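Ticket: Heating cuts out overnight, boiler shows low pressure
Product: Kurkix combi boiler with Wandden room thermostat
Opened by: Iddrisu Sarpong
Date: 5 June 2021
Status: open, awaiting customer

Hello again, me with the boiler! I was asked on the phone to write everything down in one place, so I've made a cup of tea and I'm going to be thorough. Short version: the pressure drops overnight, the Wandden thermostat then says "No link", and by morning we've got neither heating nor hot water.

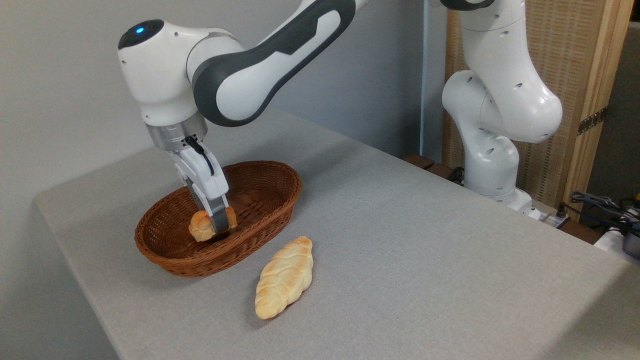
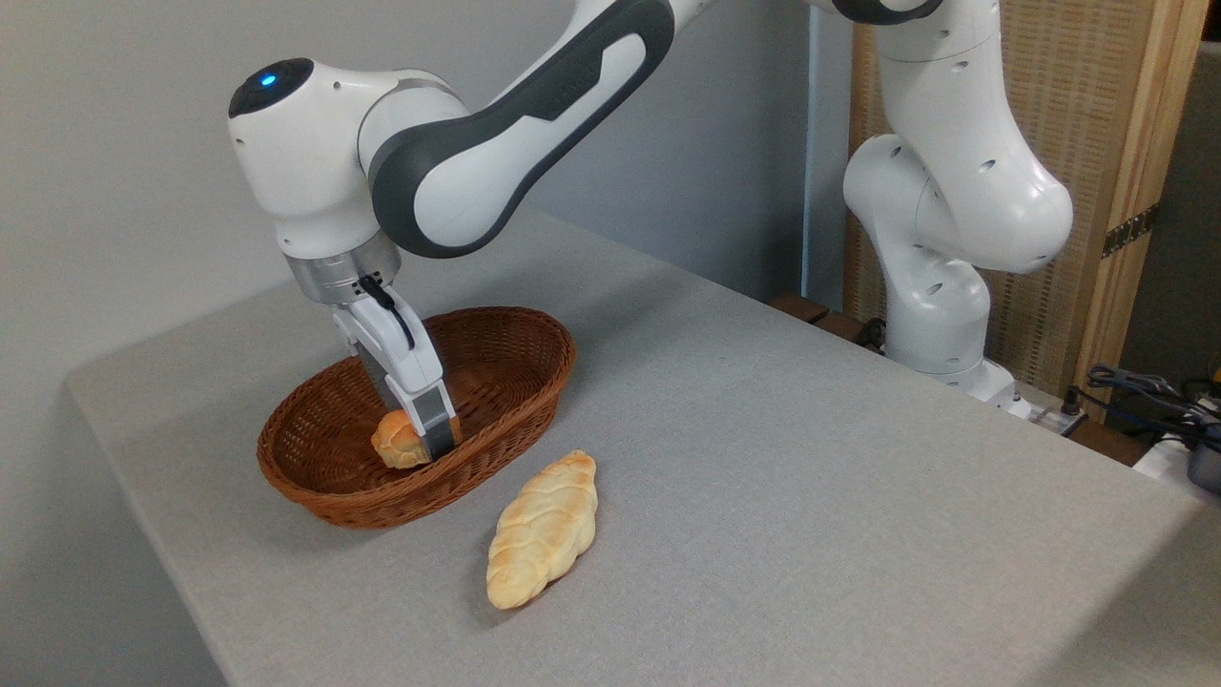

Bread roll and basket, both times.

The boiler went in last September and behaved itself all winter. Then a few weeks ago I came down to a cold kitchen and the needle was sitting almost on zero. I topped it up with the filling loop under the boiler (the silver braided one, two little black taps), got it back into the green, and off it went. Next morning, same again.

What I've tried so far:

Bled every radiator in the house. A good long hiss out of the one in the back bedroom and nothing much from the others. Topped up afterwards. Still dropped.

Went round with kitchen roll feeling under all the valves. Dry as a bone, apart from the towel rail in the bathroom, where there's a greenish crust on the nut. I can't get the paper to come away wet, but it doesn't look right to me.

Checked the copper pipe that pokes out of the wall by the bins. Your colleague said to tie a freezer bag over the end and leave it overnight, so I did. There was a small puddle in it by morning, more than 100 ml when I tipped it into the measuring jug. I'm guessing that's the interesting bit?

Thermostat: took the batteries out, waited 15 minutes, put new ones in. It came back and then lost the link again at 4 in the morning, going by its own history page. I moved it off the shelf by the microwave in case that was upsetting it — no change at all.

I also rang Brito, who fitted the thing, and they were perfectly nice but said a thermostat fault is for you lot and a pressure fault is for them, and could I please find out which one I've got. Well, quite. I'd love to know. Could one be causing the other? It does seem odd that they go off together.

One thing I should mention before somebody finds it: my cover is through Cukeck, and their letter says call-outs are paid up to 900 pounds a year provided the fault is logged with the manufacturer first. So please could you treat this as the logging, and send me a reference I can quote to them.

Update, same evening. Topped it up again after tea and watched it while the heating was running. The needle climbed right up into the red as it got hot, then sank back well below where it started once I'd switched off. I've not seen it do that before, but then I've never stood and stared at it before either. I've turned the filling loop off tightly at both ends and I'm leaving it alone until I hear from you.

I'm at home most mornings, and the side gate is unlocked if your engineer wants to look at the outside pipe first. Please ring before coming, as the doorbell's on its last legs too.

Iddrisu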